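Stand: Oktober. Diese README gehört zum Ordner `behandlungsprotokolle/` und ersetzt die alte Textdatei.

# Proltix – Protokolle zur Fruchtsäurebehandlung

Proltix ist eine Sammlung anonymisierter Behandlungsprotokolle aus zwei Kosmetikstudios, Luditz und Moulin. Erfasst sind oberflächliche Peelings mit Glykol-, Milch- und Mandelsäure, jeweils mit Hauttyp, Einwirkzeit und Hautreaktion. Die Daten sind für den Vergleich von Einwirkzeiten gedacht. Für Diagnosen oder für die Auswahl einer Behandlung im Einzelfall sind sie nicht geeignet.

## Umfang

| Angabe | Wert |
|---|---|
| Protokolle | 254 |
| Kundinnen und Kunden | 116 |
| Studios | 2 |
| Nachbeobachtung | 28 Tage |
| Format | CSV, UTF-8, Semikolon als Trennzeichen |

Die meisten Personen kommen mehrfach vor. Wer nur Erstbehandlungen auswerten will, filtert auf `sitzung = 1`.

## Dateien

- `protokolle.csv` – eine Zeile je Behandlung
- `reaktionen.csv` – Rötung, Schuppung, Brennen, je Kontrolltermin
- `praeparate.csv` – Säure, Konzentration und pH-Wert laut Etikett
- `felder.md` – Beschreibung aller Spalten
- `bilder/` – Bildmaterial
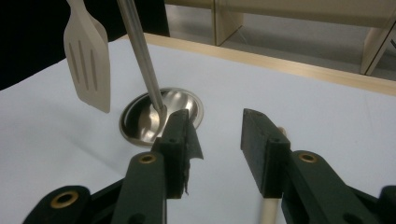

Aus Luditz kam zur ersten Fassung der Einwand, die Einwirkzeit werde dort erst ab dem vollständigen Auftrag gestoppt, während Moulin schon beim ersten Pinselstrich anfange; die beiden Spalten dürften deshalb nicht zusammengeworfen werden. Das ist richtig. Seit der jetzigen Fassung gibt es das Feld `zeit_start` mit den Werten `auftrag_beginn` und `auftrag_ende`. Umgerechnet wurde nichts, die Minutenangaben stehen so da, wie sie notiert wurden.

## Wichtige Felder

**`hauttyp`** – Einteilung nach Fitzpatrick, I bis VI. Typ V und VI sind kaum vertreten, Aussagen darüber sind mit diesen Daten nicht möglich.

**`saeure`** – `glykol`, `milch` oder `mandel`. Mischpräparate wurden nicht aufgenommen.

**`einwirkzeit_min`** – ganze Minuten. Halbe Minuten kamen nur in Moulin vor und wurden aufgerundet.

**`neutralisiert`** – `ja`, `nein` oder leer. Leer heißt, dass auf dem Bogen nichts angekreuzt war. Bitte nicht als `nein` lesen.

**`roetung`** – Skala von 0 bis 4, eingeschätzt von der behandelnden Person. Eine zweite Einschätzung gibt es nicht.

**`vorpflege`** – Freitext. Die Schreibweisen sind uneinheitlich (»Retinol«, »Vit. A«, »A-Creme«) und wurden absichtlich so gelassen.

## Erhebung

Die Bögen wurden während der Behandlung auf Papier ausgefüllt und später abgetippt. Unleserliche Einträge sind mit `??` markiert. Die Kontrolltermine lagen in der ersten Woche dichter, der letzte war an Tag 28. Wer nicht erschien, hat in `reaktionen.csv` für diesen Termin keine Zeile.

Ausgeschlossen waren Personen mit aktivem Herpes, frischem Sonnenbrand oder Isotretinoin-Einnahme, außerdem Schwangere. Abgebrochene Behandlungen sind dagegen enthalten und tragen `abbruch = 1`. Bei diesen Zeilen ist die Einwirkzeit die tatsächliche und nicht die geplante.

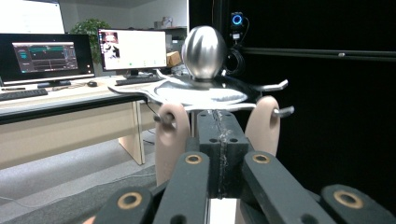

Für Auswertungen zur Verträglichkeit sollten die Abbrüche unbedingt drinbleiben. Lässt man sie weg, sehen die längeren Einwirkzeiten zu gut aus. Bei Mittelwerten über die Dauer ist es umgekehrt, dort verzerren sie nach unten.

## Einschränkungen

- Der pH-Wert stammt vom Etikett und wurde nicht nachgemessen.
- Die Raumtemperatur fehlt vollständig.
- Die Menge des Präparats ist nur in Luditz notiert, und auch dort mit Lücken.
- Angaben zu Sonnenschutz nach der Behandlung beruhen auf Selbstauskunft.
- Eine Vergleichsgruppe ohne Peeling gibt es nicht.

## Einlesen

```
import pandas as pd

p = pd.read_csv("protokolle.csv", sep=";", dtype={"id": str})
r = pd.read_csv("reaktionen.csv", sep=";", dtype={"id": str})
df = r.merge(p, on="id", how="left")
```

Die `id` muss als Text gelesen werden, sonst gehen führende Nullen verloren. Zum Prüfen der Spalten liegt das Skript `ando.py` im Hauptordner. Ando meldet fehlende Pflichtfelder und Werte außerhalb der Skalen, ändert aber nichts an den Dateien.

## Datenschutz und Weitergabe

Namen, Geburtsdaten und Kontaktdaten wurden vor dem Abtippen geschwärzt. Das Alter steht nur in Zehnerstufen. Freitexte wurden durchgesehen und Ortsangaben entfernt.

Die Tabellen dürfen für Ausbildung und nicht kommerzielle Auswertungen verwendet werden. Bei Veröffentlichungen bitte »Proltix« und die verwendete Fassung nennen. Korrekturen am besten mit der `id` und dem betroffenen Feld melden, dann lässt sich der Papierbogen schnell heraussuchen.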